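Groltine play day: notes from the Luken demo floor

Luken opened its second floor to players in December, and I got one of the 34 spots. The main draw was Groltine, their merge-and-decorate game for phones, which has been in soft launch since spring. Doors opened at 10 a.m. and the demo stations ran until 4.

Check-in was quick. You got a badge, a loaner phone and a test account loaded with gems, so there was no waiting on energy timers. I played for two hours before lunch and reached the Harbor chapter. Merging three items still gives you one, and merging five gives you two, same as most games of this type. The new part is the order board, which now shows six requests at a time and lets you pin the ones you want to save for.

Selim Kaplan, who designs the events, gave a short talk at 11. He said the weekend events were too hard for people who don't spend, and that the next update lowers the point goals on the first tiers. He would not give a date. Someone asked about trading between players and he said no, flat out.
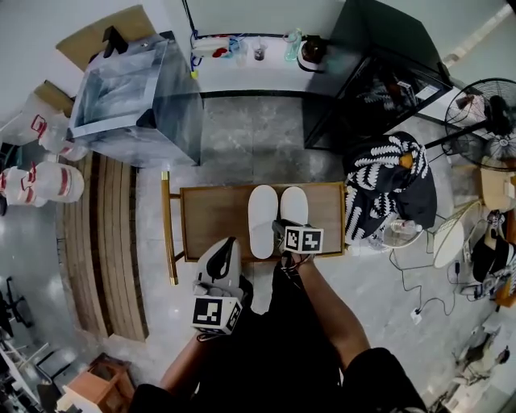

Room decorating is the other half of the game, and I spent most of the afternoon on it. You earn coins from orders and spend them on furniture and floors, then place each piece by hand. Small items can go on top of bigger ones now, so a pair of white slippers side by side on a wooden tray table is a layout you could copy in the bedroom set, if you have the table unlocked. Marble flooring costs the most coins by far. My advice is to leave floors for last — they add nothing to your room score until the walls are done.

Two smaller games had stations by the windows. Varnix is a tower defense game with short rounds, and I lost most of mine. Murakami is a card battler and had the longest line, so I only got one match in. The tutorial skips over how discards work. Ask the staff if you try it.

Lunch was sandwiches and there was plenty of coffee. Parking behind the building filled up early, so take the bus if you can. Everyone who filled in the feedback form got a code for a Groltine lamp, good on iOS and Android. Mine worked the same evening.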